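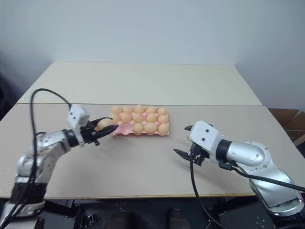
Eggs: getting them home, putting them away and using them in the right order

I buy my eggs on trays. It started when the farm shop at Valham stopped doing half-dozen boxes, and I grumbled for a week and then found I much preferred it. You can see what you've got at a glance, you don't have to open four lids to find the last two, and a tray slides onto the bottom shelf of my fridge with room for the butter next to it.

So, a few things I do, for what they're worth.

Clear the table first. All of it, right to the edges! Eggs roll, and they roll furthest when there's a fruit bowl in the way and you're reaching over it. I push the tray well back from the front of the table and fill it from there.

Pick up one egg at a time. I know, I know, everybody can carry three in a hand, and so could I until last March, when I spent a good part of the evening getting yolk out of the gap between two table tops. (Cold water and a bit of salt, by the way. Hot water cooks it on.) Hold the egg round its middle, lightly, and lower it until you feel the cup take the weight.

Pointed end down, if you can be bothered. The air pocket is at the fat end and the yolk stays nicely in the centre, which you'll be glad of if you like devilled eggs. My sister-in-law puts hers in any old way and they taste the same.

Fill from the back and use from the front. When I bring new ones home the older eggs move to the front row and the fresh ones go behind, so whoever is making breakfast takes the nearest one without thinking. I always start at the left-hand corner - no idea why, it just stuck - and then the gap tells me where I'd got to.
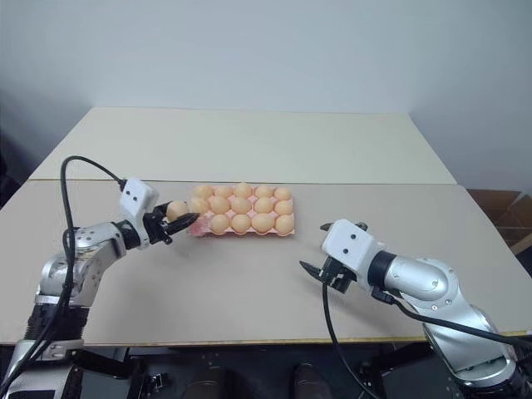 Front row nearly full, with the left corner cup still free.

Look each one over as it goes in. A hairline crack is easy to miss, so turn the egg in the light. Cracked ones from the shop go straight in the bin in this house. If I crack one myself, it goes into a bowl and gets scrambled there and then.

Not sure how old one is? Lower it into a glass of cold water. Lying flat means fresh, standing on its end means older, and a floater gets thrown out. It's only a rough guide, so I go by the date first and always have a sniff once it's cracked.

Don't wash them before you put them away. The shell has its own coating and you want to leave it be.

And a word on the trays themselves. The cardboard sort can't be cleaned, so once an egg has leaked in one, out it goes. I paid 35p for a spare from the Mirano market stall and it's done me ages.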